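11/11/2020
By Sohail Khattak, Anora Home Entertainment

THE SMUGGLERS OF TIDISLOW COMES ASHORE ON DVD AND BLU-RAY

Longer, wetter and with most of the shouting restored

Anora Home Entertainment is pleased to announce the home release of The Smugglers of Tidislow, the sea adventure from writer and director Ghazala Lashari. The new edition runs 165 minutes. Viewers who saw the movie in a theater and felt it ended just as the second boat turned up will be glad to hear that the second boat now gets to do something.

For those who missed it, the story takes place in the harbor town of Ovthorpe, where the fishing is poor, the lighthouse is haunted by a former mayor, and every respectable family has a tunnel under the house. When a chest of stolen silver goes missing from the island of Tidislow, three rival crews set out to find it. They are joined by a tax inspector who gets seasick in the bath. There are sword fights. There is a goat. The goat has more lines than it did in the theatrical version, in the sense that more people now speak to it.

"I was asked to cut the movie down so that people could get home at a decent hour," said Lashari. "Now they are already home, so I have put it all back."
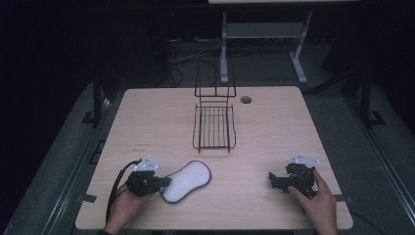
Black wire dish rack and white oval sponge on a wood-grain table.

The set comes on two discs. The first holds the movie, in both its original and extended forms, with a menu that lets you choose between them and a short piece of accordion music that will play until you do. We have tested the music at length. Viewers who leave the room to make tea are advised to choose first.

The second disc holds the extras. They include seven deleted scenes, among them the much discussed wedding in the rowboat, which was dropped from the theatrical cut when early audiences could not work out who was getting married. Lashari has supplied an introduction to the scene in which she explains who was getting married. It runs slightly longer than the scene.

Also included is The Long Way Round to Ovthorpe, a making-of feature that follows the crew through 18 nights of filming on the water. The production was planned for June on the grounds that June would be calm. The feature covers what June was like instead. It has plenty of footage of people in rain gear pointing at the sky, and a frank talk with the stunt team about the goat.

Sound has been remixed for home systems. Dialogue in the storm sequence, which a number of theater patrons wrote to us about, can now be heard, and we hope those patrons will feel it was worth the postage. Subtitles are provided in English for everything the lighthouse ghost says, including the parts in which he is only moaning.

The commentary track features Lashari and the film's editor, who had not watched the movie together before and who disagree about nearly every shot in it. At one point there is a silence of such length that our quality control department sent the disc back. It is intentional, or at least it is staying.

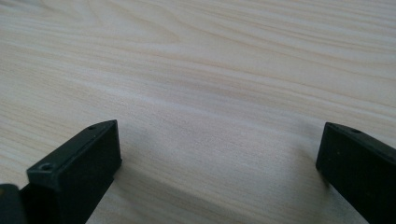

The sea itself has been reworked for this edition, mostly in the long crossing to Tidislow, where the theatrical version relied on fog to cover what the budget could not. The new shots were handled by Yousafzai Effects, a small studio that took the job after being told it involved "a bit of water." Lashari wanted the old chart that opens the crossing to come alive, with the painted waves sliding off the paper and into the real ones. Early drafts looked like spilled soup. The finished chart is drawn much more like the grain in a pale wooden tabletop, with soft tan lines that rise into a loose arch and then run almost side by side as they drift off to the right, and it holds the screen nicely until the first cannonball goes through it. The studio has asked us to mention that the cannonball was theirs as well.

Packaging is a standard two-disc case with a printed sleeve. The sleeve shows the full cast on deck, swords out, looking bravely in slightly different directions. A fold-out map of Ovthorpe is tucked inside. It marks the tunnels, the lighthouse, the customs house and the inn, and should not be used for navigation, even in Ovthorpe. First copies were printed with north at the bottom. These have been kept in the run at the director's request, and we look forward to hearing what collectors will pay for them.

As for a sequel, Lashari confirmed that she has written one. Asked about the length, she said she would rather talk about the boats.

The Smugglers of Tidislow: Extended Edition is available now on DVD and Blu-ray from the Anora online store and from those shops that still have a shelf for this sort of thing. The Blu-ray and the DVD carry identical extras. Parents should know that the movie contains mild peril, moderate sailing and one very rude parrot, who appears only in the extended version.

Review copies and interview requests: Sohail Khattak, press office, Anora Home Entertainment. Interviews with the goat cannot be arranged.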